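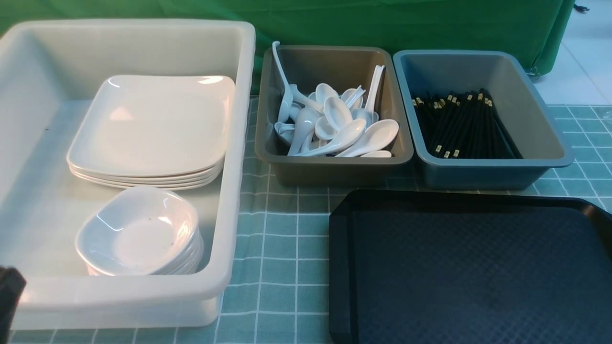 Sorting tableware into bins

Stack square ware with square ware and round with round. Mixed stacks bear on the corners, and glazed rims chip there first. Keep a stack below the bin wall so that a second bin can sit on top.

Cutlery goes in its own bins, one type to each. Lay long pieces lengthwise, all facing the same way. Chopsticks with metal tips, like the black ones with gold-coloured ends, should have the tips together at one end. Soup spoons can stay jumbled if the bin is shallow enough to reach the bottom. 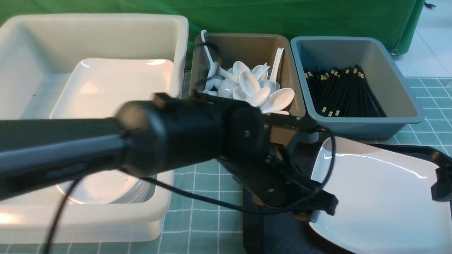 Check each plate for grit before it goes on a stack. Grit between glazed faces leaves grey scratches that detergent won't shift. A square plate tilted towards the light, with a bright streak across the glaze, shows specks that are easily missed when it lies flat in the bin.

Recent tips
Descaling a Stutik kettle
Bartoš knife blocks: cleaning the slots
Labels that survive the dishwasher
Pimel shelf liners, cut to size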